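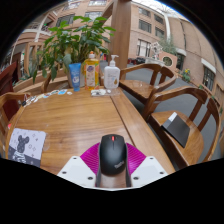

Two sets of fingers, one table and a computer mouse

Picking up a computer mouse is harder for a gripper than picking up a box. The shell is curved, the sides slope in, and most of the surface gives a fingertip little to press on. That is why Trunness used one when it compared two hand-held grippers on Fri 13 April.

The first, the Suken, closes on flat rubber pads. The second, the Dulach, has ribbed pads that give a little under load. Each got 80 tries at lifting a mouse off a table and putting it back on a mouse pad. The Suken managed 70 without a slip. The Dulach missed 3.
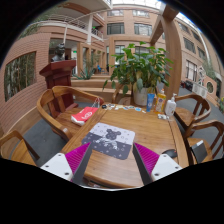 Ribbed pads on white finger mounts, open over the mouse pad.

Most of the Suken's 10 failures came when the fingers closed too near the front of the mouse, where the shell narrows. Moving the grip back fixed it, but that takes a careful operator.

The Dulach has its own problem. Its fingers are wide, and they can block the view of small things close to them. Trunness plans to test a narrower set, first shown in January, before it orders more. 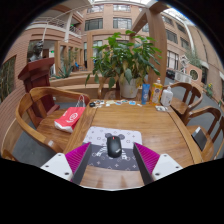
Cui, which builds arms for packing lines, would still choose the flat pads, arguing that ribs wear down quickly and that a worn rib is worse than no rib at all. Trunness has not run its pads long enough to say. A wear test is next on its list.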